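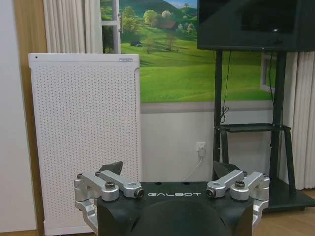
Window end of the back room: curtain, window frame and the tall white unit

Thread: Is a tall unit by the window doing anything, or is it just in the way?

brackenfold
Moved things round in September and the tall white thing with the holes has ended up by the window, next to the pleated curtain. My sister-in-law swears that's the right place for anything that heats or cleans air. I'm not convinced. It feels like advice that gets passed on because it sounds scientific. The room is on the cold side of the house and gets stuffy if the door's shut. Do I leave the unit where it is or put it back in the middle of the long wall, where I kept walking into it?

Menaka Wanigasekara
Depends what it is. Heater or purifier? I can't tell from the photo, those perforated fronts all look alike now. If it's a heater then under or beside a window is the old rule and there is some sense in it, as the cold air comes down off the glass and meets the warm. If it's a purifier the rule doesn't apply at all.

pondskater17
The old rule is from single glazing. Everyone repeats it. With decent windows you'd struggle to feel any difference, and you're warming the bit of wall most likely to lose the heat. I moved mine away from the window two winters ago and the only thing that changed was I could open the curtain properly.

Menaka Wanigasekara
We don't know what glazing this is.

pondskater17
White frame, upright bar in it. I'd put money on it being double.

Menaka Wanigasekara
You can't tell glazing from the colour of a frame. My mum's in Bridport has white frames and you can hear next door's radio through them.

Urs Danzer
Never mind the glazing, I'd be looking at the curtain. If it's a heater I would not have it anywhere near cloth. Pleated curtains hang out further than you think and they move when the window's open. What does the leaflet say about clearance? There will be a distance printed in it and people never look.

brackenfold
Leaflet is long gone. It came with the house, more or less. There's a little grey label near the top right corner on the front but I haven't got my glasses on.

Urs Danzer
Then get your glasses on. Sorry, but all of this is guesswork until you've read the label. Look round the back for a plate as well. Don't run it by the curtain until you know.

tansy_and_rue
I'll be the awkward one. I don't think most people with a purifier would notice if it was unplugged. We had one from a shop in Brutham, paid a fair bit for it, and I kept a diary of how often I sneezed with it on and with it off. No pattern whatsoever. It's in the loft. Open the window, it's right there.

hobnail
A sneeze diary isn't much of a test though, is it? Pollen goes up and down by itself. I've got one in the bedroom and the filter comes out grey, so it's catching something.

tansy_and_rue
So does my hoover bag. Doesn't mean I breathe better.

hobnail
Fair, but you could say that about dusting.

tansy_and_rue
I do say that about dusting.

Avotiņš
Whichever it is, don't push it tight against the curtain. Air has to get in somewhere, and on some of these it comes in at the back. If the curtain gets drawn across an intake it'll moan like anything and move no air. Also all those little holes fill up with fluff. Soft brush on the vacuum, with the thing unplugged. Don't use a wet cloth, it just rolls the fluff into plugs and you're there all evening with a cocktail stick — ask me how I know.

pondskater17
Second the brush. Wouldn't bother with the sprays they sell for it.

brackenfold
Right, glasses on. The label's so faded it could be anything, but there's a plate on the back and it says 600 W. So it's a heater? I'd half decided it was a purifier because it never seemed to do much.

Menaka Wanigasekara
600 W would be a heater, yes, and a small one. That explains why it never seemed to do much. It won't warm a cold-side room with the door open, wherever you stand it.

Urs Danzer
And it means the curtain matters. Move it.

pondskater17
Agree with Urs for once. Still say the window rule is nonsense for something that size.

Menaka Wanigasekara
I never said it would be brilliant by the window. I said there was some sense in the rule. If the chair's near the window then have it near the chair. You want to be warm where you sit.

hobnail
It won't do anything for the stuffiness either, it'll make it feel worse if anything. Crack the window for 4 minutes in the morning and shut it again.

Avotiņš
Is it on an extension lead? Plug it straight into the wall if you can.

brackenfold
It was on an extension. It's now switched off and I've measured up for the wall behind the door, well clear of the curtain and with a socket of its own. My sister-in-law says the room will be colder. I've told her we'll see. I'll put a thermometer on the shelf and write it down for a fortnight with the heater on, same time every evening.

tansy_and_rue
Do a fortnight with it off as well or it won't tell you a thing.

brackenfold
Fine, both. Off first, while it's still mild.

pondskater17
Off second, surely? You'll be comparing mild weather with cold.

Menaka Wanigasekara
Swap every other evening and write down what it's like outside. Otherwise we'll all be back here arguing over it at Christmas.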